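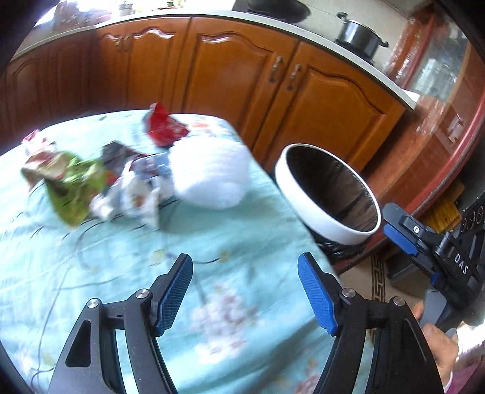

Bought the Nulus round bin for the spare room in April, been using it long enough now to have opinions. Short version, it's good, buy the white one, ignore the box art. Longer version while the kettle's on. I wanted something open topped that sits right beside the bed, no lid, no pedal, because the kids eat in there and nothing with a lid has ever been used by anyone under fifteen in this house. So it's on the floor just off the edge of the bed, near the rug, and the wrappers are still up on the sheet, red one, green one, a white plastic bag, a heap of paper and foil. A bin can only do so much.

Size first. Fits where I wanted it, between bed and rug. Takes a supermarket bag as a liner if you fold the top over, bit of fiddling the first time. Swallows chip packets fine. Soft plastics spring back up though, so a bag that's mostly air fills it quicker than you'd reckon. Squash them down.

The rim. Thick, white, my favourite part. You can pick it up one handed by the rim and it doesnt dig in. Had a Wimton before this, thin edge, split after one winter. No sign of that here.

Inside is dark and shiny. Looks smart, colour hides tea bag drips, wipes out with a damp cloth. Downside, it shows every smear when the light's on it. If that bothers you get the matte one from Jibrin, same shape more or less, dearer.

Outside is plain white. Scuffs come off with the kitchen spray. Texta did not, entirely. Not the bin's fault.

Base sits flat on floorboards. On the rug it leans a touch, so I keep it off the rug. There's a cable down there as well, worth checking before you plonk it down or it'll wobble.

Things I'd change:
Some kind of clip for the liner. Mine slides down once there's anything heavy in it.
A bit more weight in the bottom. Empty, the dog moves it.
The sticker. Took me ten minutes and eucalyptus oil to get the glue off. Why put it on the front.

Delivery was OK. Ordered Monday, came in a carton you could post a microwave in, 278 on the docket as the item number if you're trying to match it in the shop, the staff at Drundumov had to look it up that way. Neighbour, Preben Lykkegaard, got the taller one for his shed and says the same about the liner. He's got his full of offcuts and its holding up.

Would I get it for the kitchen? No. No lid, and prawn night would finish us. Bedroom, study, laundry, yes. Might get a second for the bathroom if they go on special agian.

Four out of five. Lost one for the liner and the sticker, half each. Will update if the rim cracks. Right, off to get those wrappers before someone sits on them.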